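Visit to the Clellix open day in Flustcombe

In July our small group went to the open day of Clellix in Flustcombe. We started from Destton early and were at the gate before 10. The entrance cost nothing, but one must write the name in a book.

The first part of the visit was outside, on the big paved ground. I like such places, and I had time to look at the concrete before the tour began. Our guide told us that the slabs were laid by the firm Prantl in two parts, 1,598 square meters in the first year and 1,836 in the second. 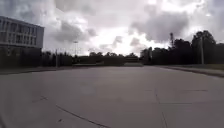
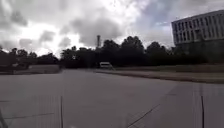

Concrete and trees under the open sky, Flustcombe

Visit Reports, No. 13, page 4

The joints between the slabs were explained to us very well. Without them the concrete would crack where it wants, and it has cracked a little anyway. Every spring the joints are cleaned and filled again.

After this we went indoors for tea and a short talk on drainage. The talk was in a fast English and I did not understand all of it, but the drawings helped me. They expected 2,000 visitors for the whole open day. We took the bus back to Destton at 3 in the afternoon.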